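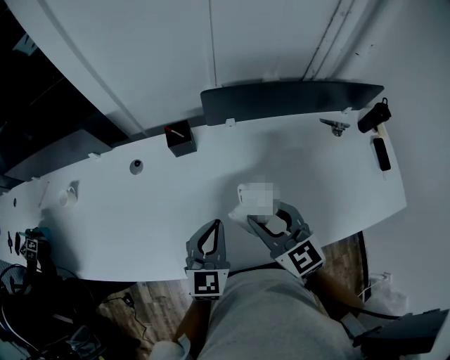 Why I Moved My Desk Away From the Window

April 9, 2018

When we moved to Costulville I put my desk under the front window, the way everybody seems to. It faced Garrido Street and the bakery, and for the first week I loved it. By the second week I knew the delivery schedule of every shop on the block and had written almost nothing.

I gave it until March. Then I dragged the desk across the room and set it against the back wall, with the window behind my left shoulder.

The first thing I noticed was my neck. At the window I had been leaning to the right all morning to keep the sun off my screen. The glare was worst between 8 and ten, when I do most of my work. Blinds helped a little, but then I needed the lamp on, and I don't like working by lamp in daylight.

The second thing was the noise. The room isn't any quieter, but I hear the street less when I can't see it. A truck backing up is only a beep now. Before, I had to look and see whether it would clear the parked cars.

There are drawbacks. The only outlet on the back wall is behind the bookcase, so I bought a long extension cord and ran it along the baseboard. The room is also colder on that side, and I wear a sweater until lunch. My friend Ivana Quezada came over and said it looked like I had been sent to the corner. She works at her kitchen table with the radio on, so we were never going to agree.

I also cleared off the desktop while I was at it. I had three mugs of pens and I use one pen. The dictionary stayed, and so did the little Zenetti clock my aunt gave me, even though it loses up to 2 minutes a day. Everything else went into a box in the closet — I haven't opened it yet.

I still go to the window when I'm stuck. The bakery has started putting chairs out in front, and someone has painted the door green.

Next I want to do something about the chair.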